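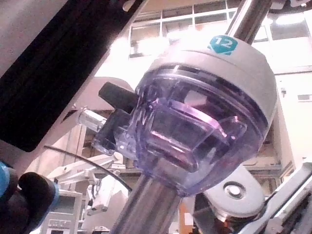
Fig. 4. Size 12 port with the shaft in place. The lever tab and side fitting are on the left.

Section 4: Getting the port ready for the practice trainer

Okay, on to my favorite part of the kit! I teach the bench sessions at Stindska with Hậu Mạc, and this is the order we both use (we argued over step 3 for ages, and I won). You'll need your port, the shaft that goes through it, and the Perner trainer box from Section 3.

1. Find the size. It's the white number on the little teal label, up on the gray cap. Fig. 4 shows a 12. Match it to the opening you picked in the trainer lid.

2. Look through the purple housing. I love that it's see-through, because you can check the molded walls and the boxy valve part inside without taking anything apart. If you spot a crack or a bit of old practice pad in there, set the port aside and grab another.

3. Check the black lever tab on the side. Move it gently with one finger, all the way one way and then back. If it sticks, stop! Don't force it.

4. Look at the small metal luer connector on the side port. We leave it open for dry practice. If you're doing the tubing exercise in Section 6, attach the line now, finger tight only.

5. Slide the shaft down through the gray cap, straight, nice and slow. You'll feel a little drag as it goes through the valve. Keep going until it's seated.

6. Hold the whole thing by the housing and lower the metal tube into the trainer lid. Small twists help. Pushing hard doesn't.

Note: Bright lamps bounce off the clear plastic like crazy. I tip the housing a bit until the glare moves, and then I can see the valve again.

Caution: This set is for the practice bench only. Once a port has been in the trainer it stays a trainer port, so put it back in the Yimer tray when you're done and keep it well away from clinical stock.

Caution: Keep your other hand out from under the lid while the shaft is going in.

Log the port on the bench sheet before you start Section 5. We retire ours after 40 sessions.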